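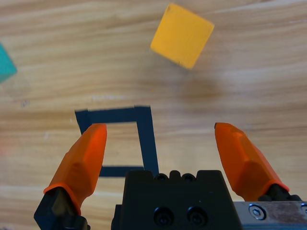

Helge Midtbø had driven 843 kilometers for the open day at Viklund, and when he got there the parking lot was full. He left the car by the loading dock and walked around to the front, where a young woman gave him a sticker with his name on it. She had spelled it Helga. He put it on anyway.

The hall smelled of floor wax and coffee. Most of the visitors were parents with children, plus a group from the cannery in matching jackets. Helge had been at the cannery too, for thirty-one years, but not this one, and he did not know any of them.

His granddaughter was at the fourth table. She had told him on the phone in February that she worked on Wulta, and he had said that sounded fine. He had thought Wulta was a person.

"You came," she said.

"I said I would."

She had people waiting, so he stood to one side. The arm was smaller than he had pictured. It had two orange fingers and it held them wide apart over the table. A screen beside it showed what the arm saw from its own wrist: the fingers, a square of dark tape on the wood, a yellow cube beyond the square. Off at the left there was a corner of a green one.

"It's going to put the yellow one in the square," she told the children. "Then I'll ask for the green one."

"Why can't it see the green one?" a boy asked.

"It can see a little of it. It has to turn and look."

"I can see all of it."

"You're standing over here," she said.

The arm moved forward. It went slower than Helge would have gone. The fingers came down on either side of the yellow cube, stopped, and closed. It lifted the cube, backed up, and set it inside the tape with one corner over the line. A few people clapped. The boy said it wasn't straight.

"No," she said. "Straight is next year."

A man in a suit came by and explained to the adults that Viklund had 910 employees and that the Fledarar line would ship in the fall. He said the arm had done 2,000 placements since New Year's and that 1,537 of them had been inside the line. Helge worked it out on the back of the program. He had once sent back a labeling machine for doing better than that.

He waited until the man had gone on to the next table.

"Who touches it up when it misses?" he asked.

"I do," she said. "I move the cube back and write down what happened. Every time."

"You write it by hand?"

She showed him the notebook. The pages were ruled in columns and the sevens had a bar through them, the way he made his. Next to one row she had written "lost it behind left finger — again." He read two pages and turned to a third.

"We had a book like this," he said. "For the seamer. They threw it out when I left."

"That was dumb of them."

"Yes."

She asked if he wanted to give it a try. He had to choose where the cube would start, that was all. He picked it up, looked at the table for a while, and put it far over on the right, turned on an angle. Then he stepped back behind the line with the children.

At one o'clock they ate at Basarden, across the street. He had the fish. She asked how the drive had been, and he told her about the roadwork, and then he asked what time she had to be back and whether he could sit somewhere and watch the afternoon.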